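Courses > Intro to Sports Management > Handouts > Week 6

January - posted by your instructor

Week 6 notes: why playoff formats matter

Okay, picking up from Thursday, when we ran out of time right as the seeding argument got good!

Quick recap. Our practice league has four clubs - Lalum, Flasska, Kermani and Zustau - and Lalum finished first with 43 points to Zustau's 21. Now put those two in a single-game semifinal. I'd still pick Lalum, but I wouldn't bet my lunch on it. One hot shooting night and the whole regular season is gone. 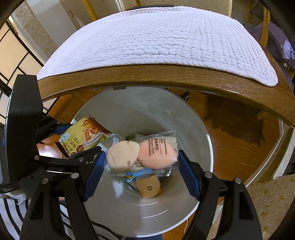
A best-of-five series gives the stronger team time to recover from a bad game, and it gives the owners extra home dates too (money always sneaks into this conversation). Say the arena sells 665 courtside seats at $50 each. That's $33,250 a night before anybody buys a pretzel.

The catch is fatigue. Longer series mean more travel and more tired legs, and I personally think the final suffers for it. You're welcome to disagree with me in your write-up - please do!

For next class: pick a format for our four clubs and defend it in one page. Show your ticket math.

Related handouts
Week 5: Home court and how to measure it
Week 4: Salary caps in plain English
Week 3: Building a fair schedule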